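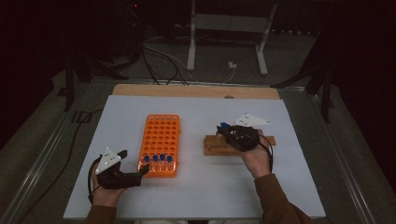 손목 운동 기구인 줄 알고 돌렸는데 커피도 나오더라는 후기가 하나 올라와 있습니다. 별점은 후하게 주셨고, 다음 날 젓가락질이 좀 힘들었다고 덧붙이셨습니다. 저희는 이 후기를 상세 페이지 맨 앞에 두기로 했습니다. 사기 전에 알아야 할 내용이 거의 다 들어 있어서요.

Clalto 핸드밀
공유 2 · 댓글 3

원두를 넣고 손잡이를 돌리면 가루가 됩니다. 전기는 필요 없습니다. 앱도 없고, 충전 케이블도 없고, 펌웨어 업데이트 알림도 오지 않습니다. 회원 가입은 저희 Cuautle 쇼핑몰에서 결제하실 때만 필요한데, 그것도 비회원 주문이 됩니다. 버튼이 작아서 잘 안 보일 뿐입니다. 키워 달라는 요청을 받고 키웠는데도 여전히 작습니다.

무게부터 말씀드리겠습니다. 921그램입니다. 들어 보면 묵직하다는 말이 절로 나오고, 배낭에 넣고 산에 오르면 다른 말이 나옵니다. '휴대용'이라는 단어를 쓸지 말지를 두고 저희끼리 꽤 오래 이야기했습니다. 손으로 들 수 있으니 휴대가 된다는 의견과, 그렇게 따지면 수박도 휴대용이라는 의견이 맞섰습니다. 결국 상품명에서 뺐습니다. 캠핑장 주차장에서 텐트까지 옮기는 정도라면 아무 문제가 없습니다. 그 이상의 거리는 체력과 상의하세요.

무거운 이유는 몸통이 통으로 깎은 금속이기 때문이고, 무거워서 좋은 점도 있습니다. 돌릴 때 덜 흔들립니다. 가벼운 핸드밀을 써 보신 분은 아실 텐데, 원두가 단단하면 손잡이는 가만히 있고 본체가 돕니다. Clalto는 왼손으로 몸통을 잡고 허벅지 옆에 붙이면 제법 얌전합니다. 왼손잡이라면 반대로 잡으시면 되고, 손잡이를 시계 방향으로 돌려야 한다는 점만 바뀌지 않습니다. 반대로 열심히 돌리면 아무 일도 일어나지 않습니다. 원두가 안 갈린다는 문의가 오면 저희가 제일 먼저 여쭤보는 것이 이 방향입니다. 그러면 대개 잠깐 조용해졌다가 감사하다고 하시고 전화를 끊으십니다.

분쇄도 조절

날 아래쪽의 다이얼을 돌려 맞춥니다. 딸깍 소리가 나는 방식이고, 숫자가 클수록 굵게 갈립니다. 설명서에 '에스프레소부터 프렌치프레스까지'라고 적혀 있는데 양쪽 끝 모두 갈리기는 합니다. 다만 에스프레소 굵기로 갈 때는 마음의 준비가 필요합니다. 팔을 걷고, 통화는 미리 끝내 두고, 가족에게 잠시 말을 걸지 말라고 해 두는 편이 좋습니다. 날 사이가 좁아질수록 한 바퀴에 드는 힘이 늘어나는데, 약하게 볶은 원두라면 더 그렇습니다. 저희 중에 산미 있는 커피를 좋아하던 사람이 이 제품을 담당하고부터 진하게 볶은 쪽으로 취향을 옮겼습니다. 본인은 나이 탓이라고 합니다.

드립은 편합니다. 중간 굵기에서 한 잔 분량을 갈면 물 끓는 것을 기다리는 동안 끝나고, 손목도 멀쩡합니다. 이 제품을 만든 사람들이 속으로 생각한 용도도 드립이 아닐까 싶습니다. 프렌치프레스는 더 편한데, 굵게 갈면 고운 가루가 조금 섞입니다. 손으로 돌리는 물건 중에 그게 전혀 없는 것은 아직 못 봤습니다. 마지막 한 모금을 남기면 해결됩니다. 그 한 모금이 아까운 분은 체를 쓰시는데, 체를 사고 나면 체로 거른 가루가 아까워집니다. 그다음에는 그 가루로 뭘 만들 수 있는지 검색하게 되고, 화분에 뿌렸다가 곰팡이를 보게 됩니다. 커피 가루는 화분에 그대로 뿌리지 마세요.

다이얼 영점은 출고할 때 맞춰서 나갑니다. 그래도 택배가 험한 길을 가다 보면 조금 틀어질 수 있으니 처음 받으시면 확인해 보시기를 권합니다. 원두 없이 다이얼을 끝까지 조이고, 손잡이가 더는 돌지 않는 자리를 영점으로 보면 됩니다. 억지로 더 조이지는 마세요. 날끼리 닿은 채로 힘껏 돌리면 칠판 긁는 소리가 나고, 그 소리를 들은 고양이는 그날 하루 돌아오지 않습니다. 이 부분은 제 고양이 기준입니다.

한 잔씩 담아 두기

요즘은 원두를 한 잔 분량씩 작은 용기에 나눠 담아 두는 분이 많습니다. 아침에 저울을 꺼내지 않아도 되고, 하나 꺼내서 그대로 부으면 되니 편하기는 정말 편합니다. 저희도 주말에 몰아서 소분합니다. 처음에는 뚜껑에 원두 이름과 볶은 달을 정성껏 적는데, 두 번째 봉지쯤 되면 약자로 바뀌고, 그다음에는 점 하나를 찍습니다. 그러고는 점의 의미를 잊습니다. 냉동실 문을 열고 이게 에티오피아였는지 디카페인이었는지 고민하는 시간이 저울을 꺼내는 시간보다 깁니다.

Clalto 투입구는 위가 넓고 아래가 좁은 깔때기 모양이라 작은 용기에서 부어도 잘 안 튑니다. 잘 안 튄다고 했지 안 튄다고는 안 했습니다. 튀어 나간 원두는 냉장고 밑으로 들어갑니다. 거기는 원두가 가는 곳입니다.

냉동 보관한 원두는 꺼내서 바로 갈아도 괜찮습니다. 용기를 오래 열어 두면 물기가 맺히니 쓸 만큼만 꺼내고 나머지는 얼른 다시 넣으세요. 정전기가 심한 계절에는 원두에 물을 아주 조금 묻혀 섞은 다음 갈면 가루가 덜 달라붙습니다. 젖은 숟가락 손잡이로 한 번 휘젓는 정도면 됩니다. 분무기로 흠뻑 뿌리셨다는 분이 계셨는데, 날 안쪽에서 진흙 비슷한 것이 나왔다고 합니다. 세척 방법은 조금 더 내려가면 있습니다.

같이 들어 있는 것

본체, 손잡이, 가루받이, 청소용 솔, 천 주머니, 설명서가 들어 있습니다. 솔은 털이 좀 뻣뻣합니다. 천 주머니는 본체가 들어가기는 하는데 손잡이까지 넣으면 끈이 안 조여집니다. 제조사에 말씀드렸더니 손잡이를 분리해서 넣으라는 답이 왔고, 분리해서 넣으면 손잡이가 본체를 긁는다고 다시 말씀드렸더니 아직 답이 없습니다. 양말에 손잡이를 넣어서 같이 담으면 딱 맞습니다. 양말은 포함되지 않습니다.

설명서는 번역이 재미있습니다. '콩의 평화를 위하여 뚜껑을 존중하십시오'라는 문장은 갈기 전에 뚜껑을 끝까지 닫으라는 뜻으로 보입니다. 고쳐서 새로 찍을까 하다가 그냥 두었습니다. 좋아하시는 분이 있어서요. 제대로 된 한국어 설명서가 필요하시면 주문할 때 메모에 적어 주세요. 종이 한 장을 따로 넣어 드립니다. 그쪽은 정확하고 지루합니다.

교체용 고무 패킹은 한 개에 1000원입니다. 가루받이와 몸통 사이에 끼우는 얇은 고리인데, 설거지하다가 하수구로 잘 내려갑니다. 본체를 주문하실 때 여분을 하나 담아 두시면 배송비가 따로 안 듭니다. 패킹만 따로 주문하시면 배송비가 패킹보다 비싸고, 그때 느끼는 감정은 저희도 잘 압니다. 저희도 직원가로 샀지만 배송비는 그대로 냈습니다.

씻는 법과 안 씻는 법

평소에는 솔로 털기만 하면 충분합니다. 날은 물에 담그지 마세요. 녹이 슬 수 있고, 녹슨 날은 보증에 들어가지 않습니다. 가루받이는 물로 씻어도 되지만 완전히 말린 다음에 끼우셔야 합니다. 식기세척기는 어느 부품도 안 됩니다. 이렇게 써 두어도 식기세척기에 넣으시는 분이 계시고, 넣은 적 없다고 하시는데 본체에서 레몬 향 세제 냄새가 납니다. 화내지 않습니다. 수리비 안내만 드립니다.

한 달에 한 번쯤은 날을 꺼내서 안쪽을 털어 주세요. 분해는 바닥의 다이얼을 끝까지 풀면 되고, 이때 스프링이 튀어나올 수 있으니 식탁 위에 수건을 깔고 하시는 편이 좋습니다. 스프링은 원두와 같은 곳으로 갑니다. 냉장고 밑 말입니다. 조립은 분해의 역순이라고들 하는데, 와셔가 날 위인지 스프링 위인지 꼭 헷갈립니다. 스프링 위입니다. 분해하기 전에 휴대폰으로 한 장 찍어 두면 마음이 편하고, 저처럼 찍어 놓고도 사진을 거꾸로 보는 사람은 종이 설명서를 같이 펴 두세요.

기름기가 많은 원두를 오래 갈았다면 날에 묵은 냄새가 뱁니다. 생쌀을 갈아서 없앤다는 이야기가 있는데 저희는 권하지 않습니다. 쌀이 생각보다 단단합니다. 버릴까 말까 하던 원두를 한 줌 갈아서 버리는 것이 제일 무난합니다. 선물 받은 헤이즐넛 향 원두는 한 번만 갈아도 그 뒤로 계속 헤이즐넛 커피를 드시게 됩니다. 받은 분의 성의를 생각해서 그냥 드시든지, 헤이즐넛 전용으로 한 대 더 장만하시든지, 선택은 고객님 몫입니다. 저희는 물론 뒤쪽을 응원합니다.

소리

전동보다 조용합니다. 그렇다고 조용한 물건은 아니고, 자갈길을 걷는 소리가 컵 안에서 나는 정도입니다. 아침 6월 햇살 속에서 사각사각 원두를 가는 사진을 다들 올리시지만, 옆방에서 자는 사람에게는 그냥 누가 자갈을 밟는 소리입니다. 새벽에 쓰실 거라면 전날 밤에 갈아 두는 방법이 있고, 그러면 갓 간 커피라는 장점은 사라집니다. 화장실에 들어가서 문을 닫고 가는 분도 계십니다. 울림 때문에 더 커진다고 하셨습니다. 수건으로 몸통을 감싸면 조금 낫고, 손이 덜 시린 것은 덤입니다.

이런 분께는 권하지 않습니다

한 번에 여러 잔을 내리는 집이라면 전동을 사세요. 가루받이에는 넉넉히 잡아 두 잔 분량이 들어가고, 손님이 여럿 오면 계속 갈다가 대화에 못 끼게 됩니다. 대화에 끼고 싶지 않은 모임이라면 이야기가 다릅니다. 명절에 들고 가셨다는 구매자가 그 점을 매우 만족스러워하셨습니다.

손목이나 손가락 관절이 안 좋은 분께도 말리고 싶습니다. 참으면서 돌릴 만한 물건은 아닙니다. 전동 드릴에 연결해서 쓰는 분들도 있는 모양인데, 축이 휘면 보증이 안 됩니다. 축이 휘었는데 드릴 자국까지 있으면 저희도 할 말이 없고, 고객님도 할 말이 없으셔서 통화가 아주 짧아집니다.

지금 쓰는 핸드밀이 멀쩡하신 분도 급하게 바꾸실 것은 없습니다. 원두를 더 좋은 것으로 사시는 쪽이 컵에서는 더 티가 납니다. 파는 사람이 이런 말을 해도 되느냐고 물으시는데, 이렇게 써 두어도 결국 사십니다. 저도 집에 핸드밀이 세 대 있습니다. 팔은 두 개고요.

배송, 반품, 보증

결제가 확인되면 다음 영업일에 나갑니다. 오후 늦게 주문하시면 하루 더 걸릴 수 있습니다. 선물 포장은 상자에 끈을 묶어 드리는 것이 전부인데, 매듭 실력은 그날 포장하는 사람에 따라 다릅니다. 리본을 기대하셨다면 지금 기대를 낮춰 주세요.

원두를 한 번이라도 넣으셨으면 단순 변심 반품은 어렵습니다. 안 넣었다고 하셔도 냄새로 압니다. 공장에서 시험 삼아 갈아 본 흔적으로 고운 가루가 조금 묻어 있는 경우가 있는데, 불량이나 중고가 아니니 솔로 털고 쓰시면 됩니다. 손잡이가 헛돌거나 날이 한쪽으로 쏠려 있으면 불량이 맞습니다. 짧은 영상을 찍어서 문의 게시판에 올려 주세요. 영상에 배경 음악은 안 넣으셔도 됩니다. 소리를 들어야 해서요.

보증 기간은 2년입니다. 날이 자연스럽게 무뎌지는 것은 보증에 들어가지 않지만, 집에서 하루 한두 잔 정도 갈아서는 그 안에 무뎌지기 어렵습니다. 떨어뜨려서 생긴 흠집도 해당이 없습니다. 참고로 본체를 마룻바닥에 떨어뜨리면 본체는 괜찮은 편이고, 마루가 문제입니다. 마루는 저희가 보증하지 않습니다.

댓글 3

손잡이 끝 나무 부분이 겨울에 살짝 헐거워지던데 저만 그런가요? 여름 되니까 다시 꽉 끼네요.

 ↳ Cuautle: 나무라서 계절을 탑니다. 빠질 정도면 손잡이만 보내 주세요. 돌아가는 정도면 봄까지 기다려 주세요.

양말 팁 보고 해 봤는데 진짜 딱 맞아요. 발목 양말은 짧으니까 긴 걸로 하세요.

공유 2

문의는 게시판으로 부탁드립니다. 전화는 점심때 잘 안 받습니다. 커피를 갈고 있어서 벨 소리가 안 들립니다.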